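Humura Woven Rug, Blue and Cream

Product line: Humura
Category: Area rugs, woven
Colorway: Blue / Cream
Pattern: Geometric, striped band with solid blocks
Use: Indoor, dry rooms

Overview

The Humura is a woven area rug for living rooms, bedrooms and hallways. The pattern combines bands of alternating stripes with larger blocks of solid color. The blues vary in depth from one section to the next. The blocks are set at different heights across the width, so the rug has no repeat along its short side and can be laid in either direction.

Surface texture is uneven by design. The blue areas carry a mottled, tufted face. The cream areas are flatter, and the lines of the weave show through. Small differences in tuft length within a blue area are part of the construction and are not treated as a fault under the warranty. Pale tan streaks may occur in the cream yarn and are likewise accepted as natural variation.

Size and ordering

The standard width is 50 inches. Other widths are cut to order in the Asfaw workshop and finished with a turned hem. Cut-to-order rugs cannot be returned unless the finished size differs from the order confirmation by more than 2 percent. Measure the clear floor, excluding any door swing, and enter the figure to the nearest quarter inch. Orders placed in February ship with the spring batch.

Placement next to trim and thresholds

The rug can be laid against a metal edge trim or threshold bar where two floor surfaces meet. The edge of the rug should lie flat beside the bar and must not ride up over the lip. A rug that overlaps the bar wears along a single line and presents a trip hazard.

Procedure:
Vacuum the floor and the bar, including any groove in the profile. Use a crevice tool for the groove, where grit collects and migrates back into the pile.
Unroll the rug face up and leave it for two hours.
Align the border with the bar first, then work toward the opposite side.
Check that the border is parallel to the bar along its full length.
Fit the underlay last, by folding back one half of the rug at a time.

Bars with a raised profile are compatible if the rug and underlay together do not stand higher than the lip. For lower profiles, omit the underlay within two inches of the bar. 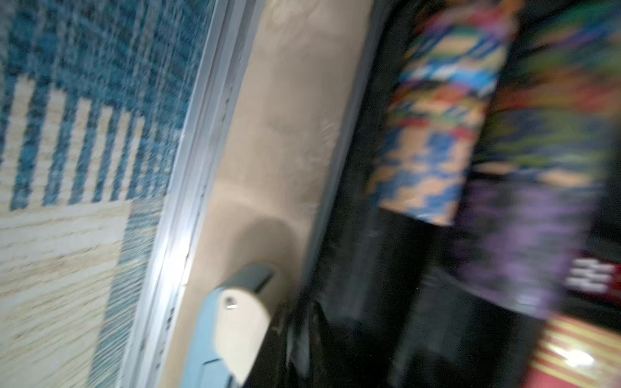

Can the rug be used next to a smooth floor without an underlay?

It can, but movement should be expected on smooth surfaces. The Zunik underlay is recommended wherever the rug is walked on daily. In rooms with little traffic, corner grippers are sufficient.

Underlay

Zunik is an open-cell underlay supplied in rolls and cut with household scissors. Trim it one inch short of the rug on every side. Do not use adhesive-backed underlay on finished or coated floors. Staining caused by adhesive is excluded from the warranty.

Care

Vacuum weekly with the rotating brush switched off. Vacuum along the stripes. Running across them lifts the tufts at the color changes.
Blot spills with a white cloth. Do not rub.
Turn the rug end for end every six months.
Clip raised tufts level with the surface. Do not pull them.
Do not machine wash, tumble dry or steam.
Light creases from rolling clear within several days. Persistent creases can be rolled against the direction of the curl overnight.

Storage

Roll with the face inward around a cardboard tube and wrap in cotton sheeting. Folding is not recommended. Store flat and off the floor, with nothing stacked on top.

Related products

Flulludik: deep-pile rug in the same blue, for bedrooms. Not suitable for placement beside threshold bars because of pile height.
Zunik: underlay, sold by the roll.

Design credit

Pattern by Zewditu Birhane. The production run is limited to 200 rugs per colorway. The run number is printed on the label sewn to the underside and should be quoted in all service requests.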